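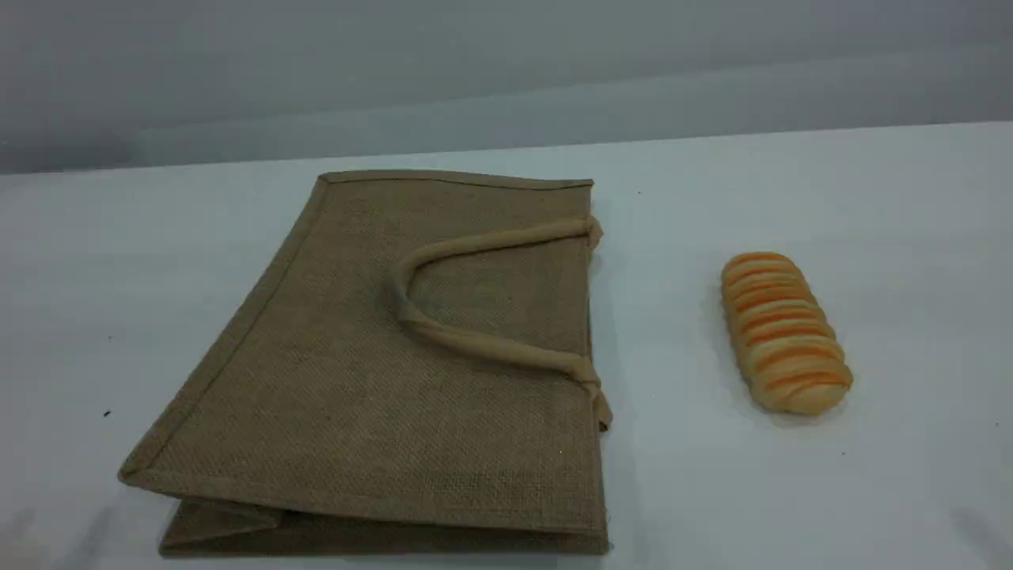

Jute bag and bread roll on a white table

From: Cadi Lewis
To: payroll-recruiting list
Date: 2024-05-01
Subject: Re: Notice periods and start dates in offer letters

Garnet Lapointe wrote:
> We lost two contract accountants at Dafis last month between signed
> offer and first day. Both had given notice to their old employer and
> both took a counteroffer. Our letter sets the start date as "30 days
> from acceptance." Does anyone here use a fixed calendar date instead?
> Also, who sends the letter on your side, the agency or the client?

Garnet,

We moved to a fixed date in September. The old wording at Rivari was close to yours and caused two problems. Acceptance was read by some candidates as the verbal yes and by others as the signature, so payroll sometimes had two start dates on record for the same person. It also gave the hiring manager no reason to stay in touch, as the date looked like something the system would work out.

The current letter has the date in the first paragraph and a line saying it can be changed once, in writing, by either side. If the candidate's notice period runs longer than expected, the recruiter reissues the letter. We do not edit the original.

On counteroffers I can only give you our own numbers. Of 521 offers accepted through the finance desk, 15 fell through before the first day. I did not split those by cause and would not read much into the figure. Giuliana Cuervo has the file and may be able to separate contract from permanent.

The client sends the letter. The agency sends a cover note with the rate, the invoicing cycle and the name of the person who approves timesheets. Keep the rate out of the client letter if you bill through a third party. Starnico had both documents quoting a rate, one with the margin and one without, and it took a full billing cycle to correct.

One thing to check before you change the template: if you use Cetari for onboarding, the start date field is filled from the acceptance date by default. A fixed date typed into the letter will not carry over. Otakar Holub posted the setting for this a while ago – search the archive for "date override."

I can send you our wording off list if you want it. The clause on background checks is specific to our clients and you would need to replace it.

Cadi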